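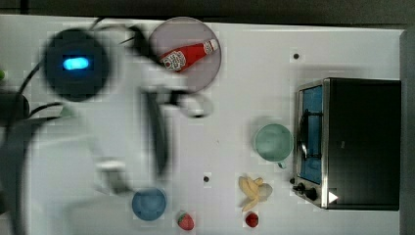 Arm in motion over the kitchen set, toaster oven at right.

Gandden Ziridar hand-guiding kit, reviewed December 2021

The Ziridar replaces the joystick on a tabletop arm with a handle and a record button. You press, move the arm through the task, and press again. The software stores joint angles and gripper state and plays them back on request.

I tested it on kitchen items: a bowl, a mug, a ketchup bottle and toy fruit. Setup took five minutes. The longest recording ran to 3077 samples and saved without gaps. Fruit into bowl needed three demonstrations before playback was acceptable. The oven door needed more, as the handle sits close to the wrist and my hand fouled the cable on the pull.

Remote control is the weaker half. The Nollent pendant has a stiff thumb wheel, and slow gripper closing is hard to judge with it. I went back to guiding by hand for anything round.

The manual omits the calibration order. Do the wrist first, then the base.

Price from Moynihan: 1654 euros, pendant included.

Good for short pick-and-place work. For doors and drawers, try it before paying.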